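Clomero Scheduling: Duplicate Room Bookings After Import
Posted 10/8/25 by Bảo Mai, Application Support

Summary
The Malinowski office reported that the shared calendar in Clomero was accepting two bookings for the same meeting room at the same time. The fault began after room records were imported from Kuton, the previous scheduling system. Priority was set to 2.

Reported behavior
Staff received a confirmation for each booking, and no conflict warning was displayed. The requester, Shayne Rewi, supplied a list of 6 affected rooms. Bookings made directly in Clomero before the import were not affected.

Investigation
Support compared the room records in both systems. Kuton stored each room under a short code, while Clomero expects the full room name. The import created a second record for every listed room, and the conflict check treated the two records as separate places. Clearing the browser cache and signing in again had no effect.

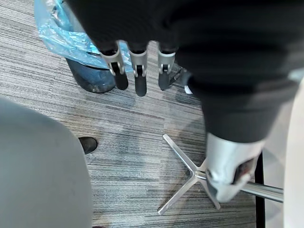

The duplicate records could not be deleted while future bookings were attached to them. Support exported those bookings, moved them to the original records, and then retired the duplicates. The conflict check was tested with overlapping requests in each room, and the second request was refused every time.

Remaining items
Recurring meetings longer than 90 days were not moved by the export tool and must be entered again by their owners. The export tool also stops at 100 entries without a warning. This limit has been reported to Pruvirgate, and a correction is planned for November.

Status
Resolved, pending re-entry of recurring meetings. Requests to reopen this ticket should be sent to the service desk with the room name and the booking number.

Last updated by Application Support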